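Passenger Services Workshop – Notebook
15 Jun 2023
Entry: luggage identification, Fomard sailings

Purpose of this entry is to record the tag work carried out to date and the decisions still outstanding before the August departures. Earlier notes on the boarding queue are in the previous volume and are not repeated.

The difficulty remains as described by the shore team. Passengers surrender their luggage at the Bosman terminal, the bags are sorted by deck on the wharf, and a proportion reach the wrong corridor. On the last sailing reviewed, 1145 bags were accepted and 42 were delivered to a deck other than the one on the tag. All were reunited with their owners before dinner. Passengers affected nevertheless raised the matter at the guest desk, in several cases at length, and the hotel manager has asked that it be treated as a tag problem first and a staffing problem second.

The present tag is a white paper loop with the deck number in dark blue. Deck 4 and the deck above it are the usual pair confused. The figures are set in a narrow face and the loop tends to curl inward once fastened, so that the porter must turn it by hand to read it. Josefien Van den Broek has supplied her notes from the wharf and these have been pasted in on the facing page. Her view is that porters sort by colour where a colour is available and consult the number only when in doubt. I agree with this and propose that the next version be designed accordingly.

Samples received from Lelix: coated paper loop in yellow, orange, pale green and grey; a stiffer card version in yellow only. The Ruvik sleeve (clear, with a snap closure) was tried with both. The sleeve accepts the paper without difficulty. The card must be trimmed at the corners and I would not wish to ask terminal staff to do this.
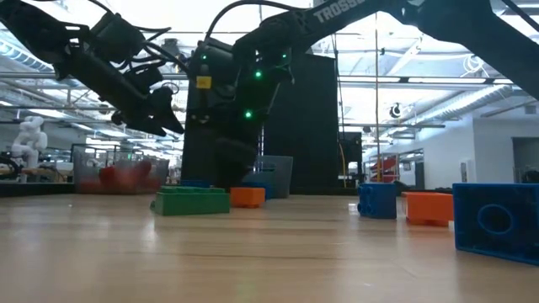

Colour choice was considered against the luggage passengers bring, a great deal of which is black or near black. Grey was set aside at once. Pale green is acceptable in daylight but too close to the grey under the lamps in the baggage hall. Orange is clear, although the lifejacket signage on board is also orange and the safety officer would prefer that it not be used elsewhere. Yellow is recommended for the deck most often misdirected. The small yellow tag near the top of the upright black arm in the photograph shows the effect well enough: a modest area of the colour stands out on a dark surface, and there is no call to enlarge the loop beyond its present width. The remaining decks may take patterned borders, to be agreed.

Fastening. The adhesive end held on fabric handles and on rubber grips. On polished metal handles it lifted at one corner after a night in the cold store. Lelix has been asked whether a longer overlap can be cut without altering the sheet size. No reply as yet.

Wording. The current tag carries the vessel name, sailing date, passenger surname, cabin and deck, and a line asking guests to retain valuables and medication. The last line is useful but belongs in the pre-departure booklet, where it already appears. Removing it permits the deck number to be set at twice its present height. The legal office should confirm that the line is not required on the tag itself – I have found nothing to say that it is, but the file is incomplete.

A trial run of 118 tags has been ordered in yellow paper, no sleeve, for the short coastal itinerary. Porters are to be briefed at the terminal on the morning of embarkation and should not be told which cabins have the new tag. Misdirected bags to be logged by the deck supervisor on the existing form, with tag colour written in the remarks column until the form is revised.

Outstanding:
Lelix reply on overlap.
Legal office, valuables line.
Border patterns for other decks. Stripes preferred, must remain legible when photocopied.
Return the unused Ruvik sleeves to stores, keeping a few for the crew baggage question, which has not been started.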